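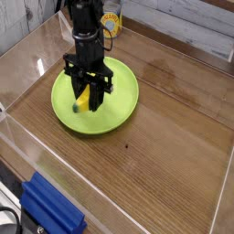
Kostix sells a bench cell for small-object manipulation: a tray with clear acrylic walls, one arm, a parallel-jaw gripper and the software to log what the arm does. Version 2 began shipping in December. Lizeth Cárdenas runs product engineering for the cell, and we spoke to her at the company's workshop about what changed from the first release.

Most of the work went into the gripper mount. "The old bracket was a single bent part," Cárdenas said. "It flexed under side load, and you would see the fingertips drift over a long run. The new one is built up from separate plates, so you can shim it." Customers can fit their own fingers using the same bolt pattern. The recommended check interval for the bolts is 24 hours of running time.

The demonstration task is a toy banana and a plate, and it is the same one that buyers receive in the starter set. Cárdenas defends it on technical grounds. "A banana is curved, it tapers, and it has a clear long axis. If your grasp angle is wrong, it rotates in the fingers. A cube hides that error."

Release height matters more than most new users expect. The default in the supplied script is 18 mm above the plate, measured from the lowest point of the object. "People set it from the fingertips," she said. "Then they grab the thing near one end, the other end hangs down, and they push it into the plate."
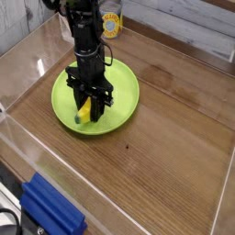 The software side was written with Madhu Malhotra, whose firm, Groltex, maintains the logging package. Each attempt is stored as a separate episode with joint positions, gripper width and video. Malhotra joined the conversation by phone. The reference set supplied with the cell contains 1,531 episodes, all recorded on production hardware.

"We left the failed ones in," Malhotra said. "They are labeled. If you want to train only on successes, filter them out. It's one flag." He would like to see better timestamps on the gripper channel, which still lags the joint data. A fix is planned, but he did not give a release month.

Asked about the acrylic, Cárdenas conceded that it has drawbacks. It produces reflections that move when the room lighting changes, and a vision model trained under one set of lamps may do worse under another. Kostix tested a matte film and dropped it. "You lose the view from the side, and a lot of our customers put a camera there. I would sooner have the glare and tell them to fix their lights in place."

The tray floor can be swapped. Wood grain is the standard finish, and plain gray is available at no extra charge. Arms other than the one supplied are not supported, although Cárdenas said the adapter drawings will be sent on request.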